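Clearing out old phones, laptops and printers

Home > Tips > Around the house > Paper and electronics

By Yayra Ansah

Most homes have a drawer with an old phone in it, and often a laptop at the bottom of a wardrobe as well. They sit there for years and then all go at once, usually during a move. The trouble with doing it in a hurry is that the photos, bank letters and saved passwords go with them. These are the steps I use at home. None of them needs special tools apart from a small screwdriver.

Before you start

Charge everything. A phone that has been flat since last December may need to be left on the charger for an hour before it shows any sign of life, so don't write it off as dead after five minutes. Find the right lead first and label it with a bit of masking tape, as you will want it again halfway through.

Have your passwords to hand. You will be asked for the one that belongs to the account the device was first set up with, and if it was set up by a son or daughter that may not be yours.

Write down what you have on a sheet of paper: the make, whose it was, and a box to tick when it is done. If you get interrupted you will know where you were.

Copy off what you want to keep

Do this on one day and the wiping on another. Copy the photos to the computer you use now, or to an external drive, and then open a few of them from the new place. Choose some old ones and some recent ones. A folder with the right name can still be half empty.

Things people forget:

Voice messages and recordings. They are often kept separately from photos and are not always included in a backup.

Contacts saved on the phone itself and not to an account.

Notes. I found the measurements for every window in our house in a notes app on a phone I was about to hand over.

Text messages you may need, for instance from a landlord or a builder. Take screenshots and copy those off with the photos.

Login codes. If a phone makes the codes you type in to get into your bank or email, move that job to the new phone before you do anything else. Getting locked out is slow to put right. Thảo Châu wrote in after losing her email for 15 days this way, and she had the old phone wiped and sitting next to her the whole time.

Phones and tablets

Sign out of the main account first. On most phones it is at the top of the settings or under a heading such as Accounts. If you reset a phone without signing out, the next owner may find it locked to you and have no way in.

Turn off any "find my device" setting. Sometimes signing out does this for you, but check.

Take out the SIM card and the memory card. The tray opens with a pin or a straightened paper clip. Push straight in and don't lever it. Memory cards are easy to miss, and a factory reset may leave them untouched. Keep the card or wipe it separately.

Now do the factory reset, from the settings menu. Keep the phone plugged in until it gets back to the welcome screen in its choice of languages. If you see your own wallpaper, it hasn't worked and you need to go round again.

Last, go into your account from another device and remove the old phone from the list of trusted devices. I had a tablet on mine that had been given to a cousin's school years before.

Laptops and desktop computers

Dragging files to the bin and emptying it is not enough. The files can often be got back with free software. Use the reset option in the system settings and pick the choice that removes everything. If it offers to clean the drive as well, say yes and leave it running overnight with the charger in.

Sign out of your browser before the reset, and out of any program you pay for that only allows a set number of computers. Otherwise the old machine may go on counting as one of them.

If the computer won't start, take the drive out. On many older laptops it is behind a panel on the underside held by a few small screws. Unplug the charger and take the battery out first if it comes out. Put the screws in an egg cup. You can keep the drive in a padded envelope, marked with what it came from, and send the rest for recycling. On newer, thin laptops the drive may be fixed to the main board, and then it is better to ask a repair shop. Senyo Agbeko, who mends laptops in Alton, charges a small fee to remove or destroy a drive and does it while you wait. Ask at your own nearest shop — many will do the same.

Do not put drives in the oven, the microwave or a bonfire. Do not drill or hit anything with a battery still in it. A punctured battery can catch fire very quickly.

Printers, routers and the rest

Home printers. Many hold your wifi password, and some keep scanned pages or fax numbers. Look in the menu for "restore defaults" or "reset all settings". Then lift the lid and check the glass. Minoru Fujimoto bought a second-hand printer and found the seller's passport still lying in it.

Routers. There is normally a small recessed reset button at the back. Hold it in with a pin until the lights change. Check whether the router belongs to your provider, who may want it returned. Peel off or black out any label where you have written the password yourself.

Smart speakers, cameras and doorbells. Remove them from the app first and then reset them. A camera left on your account can be a nuisance both to you and to whoever has it next.

Televisions. Sign out of each service, then reset from the menu. I would allow half an hour, most of it spent looking for the remote.

Memory sticks. They are cheap and small and end up in coat pockets. I don't give them away. I gathered up all of ours last spring and there were 41, of which I kept 2 and took the rest to be shredded.

Cars. If you have paired your phone with the car, delete the pairing and the saved addresses before you sell it. "Home" in the sat nav is worth removing along with your parking permit.

The paper that goes with them

Boxes and manuals often have more on them than people think. Look for delivery labels with your name and address, the receipt with part of your card number, and any slip where you wrote down a PIN. Tear these off and shred them. If you don't have a shredder, soak the paper in a bucket overnight and squash it into a lump before it goes in the compost or the bin. Glossy paper doesn't break down well, so cut that up with scissors.

Keep the receipt if the thing is still under guarantee and you are selling it. Just cover your details on the copy you hand over.

Where it can go

Working items can be sold or given to someone you know. When you sell online, don't photograph the screen with your name showing, or the label with the serial number.

Items that don't work go to the electricals section at the tip. Many larger shops take small electricals too. Loose batteries go in the battery bin, with tape over the ends. If a battery has swollen, don't charge it or press on it. Keep it somewhere cool away from anything that burns, and ring the tip before you take it.

Nhyira Ankrah asked whether it is safe to post an old phone to family in India. Wipe it first, and check with the post office what the current rules are for batteries, as they change and differ from one carrier to another.

How long it takes

A phone takes me almost 2 hours with the copying, less if there are few photos. A laptop is an evening plus the overnight clean. I would not try to do the whole drawer in one go. Do one, tick it off the sheet, and put it by the front door.

More in this section: Storing chargers and leads. Which papers to keep and for how long. Cleaning a keyboard.
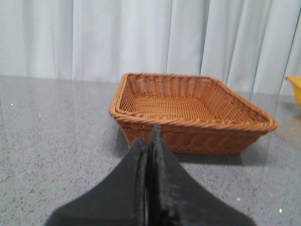 Page last changed: Apr 6, 2025

Woven basket with a rolled rim. An open one is fine for leads and chargers, but keep phones you haven't wiped yet in a cupboard.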